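Tips for recording kitchen tasks with a robot arm
By Pentti Lappalainen

I record examples in the kitchen room at Lorncombe, where we teach one arm to stack, open and put away ordinary cooking things. These are my notes for people who start at home or in a small workshop. Some are very basic, but I learned most of them by throwing away a day of work.

Clear the table before you start. Spoons, tape and your coffee cup all end up in the recordings, and the system may learn that the cup is part of the job.

Choose one task and write it in one sentence. "Put the lid on the top basket" is good. "Tidy the steamer" is too wide, and two people will do it in two different ways. We keep the sentence on a card beside the keyboard.

Steamer baskets are a good second task, after cups. They are light, they are cheap, and they must sit well on each other or the stack leans. Start with two tiers. Go to three when the person driving the arm can do it without stopping to think. 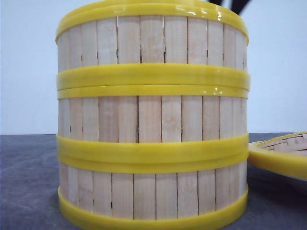
Close the gripper slowly on the rim. If you squeeze fast, the basket turns a little before it lifts, and then it comes down crooked on the next one. Lift straight up, wait one breath, and only then move to the side. When you let go, open the fingers fully before you go up. A half-open finger likes to catch the edge and take the basket with it.

Change the start position a little every time. Move the stack a hand's width, turn it, put the lid on the other side. In September we collected 716 examples with everything in the same place, and the arm was very good at this one place. We did the work again with Niven's method, a new position after each try, and stopped at 1445. That set we still use.

Keep some of the mistakes. If the basket slips and you correct it calmly, save the recording and mark it "corrected". If you drop it on the floor, delete it. Handel, our sister workshop, saves the drops also, in a separate folder. I have not found a use for them.

Do not record when you are tired. I make blocks of some 44 tries and then I stand up, drink water and look out of the window. After lunch my movements are slower, so I mix morning and afternoon recordings in each set.

Check the camera before every block. Put a small piece of tape where each foot of the stand goes. Wipe the lens, also when it looks clean. Look at one recording from start to end before you make the next ones.

Name the files the same day. Task, date, driver, number, in this order. At Tinby they used first names only, and then came a second Anna.

Baskets that have been used for food should be washed and dried standing on the side, with air all around. Damp bamboo smells after a few days in a closed cupboard.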